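Return to Treltolham: A Cartoon Worth Staying Up For

I was four when I first saw Treltolham, and I still hum the theme while doing dishes. The show ran for three seasons, 50 episodes in all, and it has finally turned up on disc (with the original title cards — hooray!). So I'm going back to the beginning, one story at a time.

The pilot drops us into Cetthorpe, a harbor town where the lighthouse talks and the fog steals hats. It's slower than I remembered, but the painted backgrounds are gorgeous, and the chase across the rooftops had me grinning all the way through.
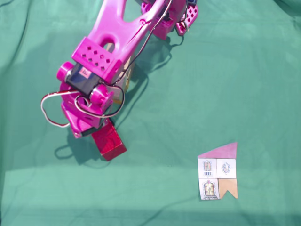
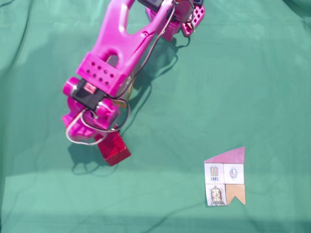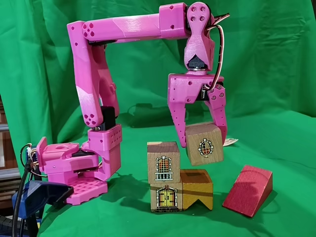
Do you need to watch the pilot first?
Start with episode two if you're short on time, then go back. The second one reintroduces Mamani the ferry cat and explains the Vollent, the ghost ship everyone keeps whispering about.

Episode two is also where the voice cast loosens up. Mamani's argument with the lighthouse is still the funniest thing in the first season, and I played it back twice before moving on to the next one.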